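Walto FAQ

Walto is the planning and whole-body control stack we build at Skunidel. It's open source, it runs on one ordinary desktop, and we love working on it. These are the questions that land in our inbox most, plus a few we wish more people would ask. Last big revision: February.

What does Walto do?

It takes a task ("pick up the cloth, put it on the left side of the desk") and turns it into joint commands for a legged robot with two arms. Inside there are three processes: a perception node that keeps a map of surfaces and objects, a planner that picks contacts and hand paths, and a controller that tracks those paths while keeping the robot on its feet. You can run any one of them alone. Plenty of people only use the controller!

How fast does the control loop run?

The whole-body controller runs at 1,000 Hz. The planner is much slower and replans whenever the perception map changes enough to matter. If the planner is late, the controller keeps tracking the last good plan and then settles into a standing hold.

Do I need a real robot to get started?

Please start in the simulator. The Rurnau scene pack comes with the install and includes desks, racks, soft objects and a few truly annoying floors. There are 386 scenes in it right now, and every one runs in our nightly tests, so if a scene breaks on your machine we want to hear from you.

Why do soft objects get their own module?

A mug has a pose. A crumpled shirt doesn't, at least nothing you can write down in six numbers. Ametepe, our cloth module, models a garment as a mesh of 480 points and updates it from depth data plus whatever the hand is feeling. It guesses at the parts it can't see and tells the planner how unsure it is, and the planner prefers to grab where the guess is good. Watching it recover a sleeve that has been folded under is my favorite thing in the whole project (I have replayed that log far too many times).

Can I skip Ametepe?

Sure. Set the object type to "rigid" and it never loads. You'll get some memory back too.

What happens when a hand pushes on a table?

The controller treats it as another contact, the same way it treats a foot. That means the force through the hand goes into the balance calculation, and the robot can lean a little if the task calls for it. You can cap the force per hand in limits.yaml. Set the cap low on your first day and raise it slowly.

My robot sways when it reaches forward. What's wrong?

Nearly always the mass model. Anything you've bolted on since the last calibration (a new hand, a different head, extra wiring) needs to be in the file. Run the mass fitting tool with the robot supported, let it go through its poses, and compare the two reports. If the sway is still there, turn down the reach gain before you touch the ankle gains. Going the other way around cost me an entire Saturday.

Does cable drag matter?

More than you'd expect! A tether pulls on whatever it's attached to, and the estimator will happily read that as a push. There is a "tether" option that adds a slowly changing force at a point you choose. Turn it on for tethered runs and off for battery runs. We keep two launch files so that we don't forget.

How big are the logs?

Big, with depth recording on. The log viewer opens the last 2,000 planner events by default, and you can scroll back further if the file has them. Turn off depth recording if you only care about joint data.

Can I write my own planner?

We'd be thrilled. The interface is four functions and a short config block, and the "lazy" planner in the samples folder is a good one to copy. Send a pull request even if it's rough. Several of the best bits of Walto came in as messy first drafts with no comments in them.

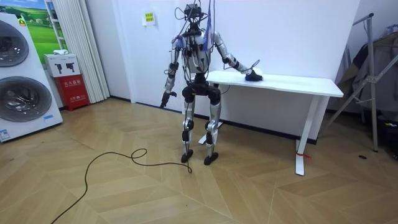
Can I change controller gains while the robot is running?

Gains can be changed live from the tuning panel, and the controller blends from the old value to the new one so there's no sudden jump. Contact settings are locked until you stop the controller and start it again.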